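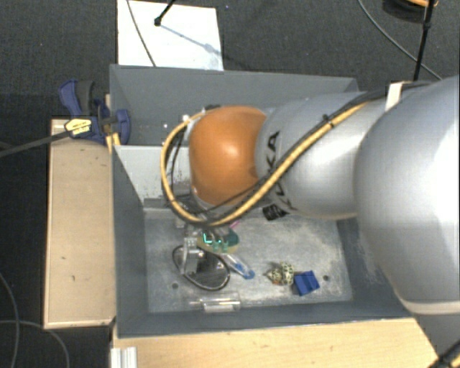 Welcome to the spring gallery from the parts room at Kurnell, which I have been meaning to put together since October and have finally sat down to do. Most of you know the room only from the doorway, on your way to somewhere else, and I think it deserves better than that. We have 8 of the deep bins in use now, and my fondness for them has only grown with the years. The gray has worn pale on the floor of this one, all scuffs and scratches, and the divider across the left part has picked up its own little dark marks near one end. I like a bin that looks as though it has had a working life!

Teresa Adamczyk was the one who talked us into dividers in the first place, back when everything went into one big heap and you could lose a whole morning looking for a single cover. Walter Inga wanted them taller, Teresa wanted them lower, and they settled it over a very long lunch - I was there for the soup and most of the pie.

Some 3,000 pieces pass through the room in a good month, from the tiny Nukach clips to the bigger things that go on to Colier. Jolanta Krajewska keeps the list, and if you have borrowed anything from her shelves, she would be glad to have it back before the summer.

If you have pictures of your own from the old room, please do bring them to Hòa Diệp at the front desk, who is happy to scan prints and hand them straight back to you.

Page put up Mon 20 May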